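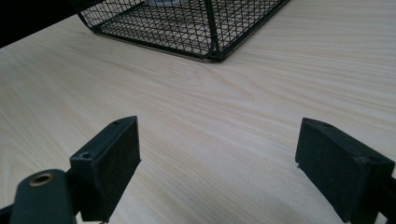 Wood-effect surfaces

Wood-effect surfaces are sheets, films and coatings printed or moulded to look like timber. They are found on desks, kitchen worktops, wardrobes, shop counters and floors. The trade also calls them "woodgrain", "wood look" and "timber décor", terms which are used loosely and which often leave the buyer unsure whether any wood is present in the visible layer. In most cases there is none, although the board beneath is usually made of wood chips or wood fibre.

Construction

The commonest type is a laminate. A sheet of printed paper is soaked in resin, covered with a clear wearing layer and pressed under heat. Thicker grades have several sheets of brown paper behind the print and are glued to a board afterwards. Thinner grades are pressed straight on to the board in one step. Plastic films, which can be wrapped round curved edges, are a cheaper choice for doors and drawer fronts.

Edges are covered separately with a strip, and it is here that the imitation most often fails. A real plank shows end grain where it is cut across. An edge strip nearly always repeats the long grain of the face, so that the grain appears to run in a direction no tree could have grown.

Pattern and repeat

A pattern is normally taken from scans of real boards, then cleaned and joined so that it can be printed without a visible break. Pale patterns with long loops and wavy lines are sold under the names of oak, ash, birch, maple and beech, sometimes with little to tell one from another. The name on the label is best read as a colour.

Every printed pattern repeats sooner or later. On a small table the repeat may never be seen, but on a floor the same knot can turn up every few boards. Makers often state how many different boards a range contains. The figure means little unless the boards are also mixed between packs, and this is seldom promised.

Some finishes add a pressed texture that follows the printed lines. Cheaper ones use a general texture with no link to the print, and the two can be seen to disagree in low light.

Claims of durability

Hard-wearing laminates resist scratches, stains and warm objects better than many oiled or waxed timbers. Beyond this, the claims made for them deserve some care. "Scratch-proof" has no agreed meaning in ordinary advertising. Rubbing tests are carried out with a set abrasive under a set load, and a sample that survives 1,000 turns has not been shown to survive ten years of grit, crockery and metal feet.

The Gastero range of worktops was advertised as good for 3,000 turns. The leaflet did not say which abrasive was used, or at what point a sample was judged to have failed, and the number cannot be compared with any other maker's. A later leaflet for the Bernel range dropped turns altogether and spoke of "100 per cent family-ready protection", a phrase that cannot be tested at all.

Repair is the weak point. Solid wood can be sanded and finished again. A laminate worn through to the paper cannot, and filler pens only hide the damage from a distance. Water that gets in at a joint swells the board below, and the swelling does not go down fully when the board dries.

Environmental claims

Wood-effect products are often promoted as a way of sparing forests. The argument has some force where the timber copied is rare or slow-growing. It is much weaker for birch or beech, which are widely planted, and it leaves out the resin, the energy used in pressing and the trouble of recycling a bonded sheet. Ramanauskas, a furniture maker, gave its Plenuvari desks an expected life of 40 years in its catalogue – a figure that seems to rest on the steel frame, as the guarantee on the top was far shorter.

Reception

Designers have long been divided. Critics call the surfaces dishonest, while defenders reply that veneer has hidden plain timber for centuries without much complaint. Neither side has much evidence about what users notice. It is often said that people can tell real wood by touch, yet a thick varnish on real wood feels much like plastic, and the claim is rarely put to a fair test.

See also

Veneer
Chipboard
Graining (painting)
Linoleum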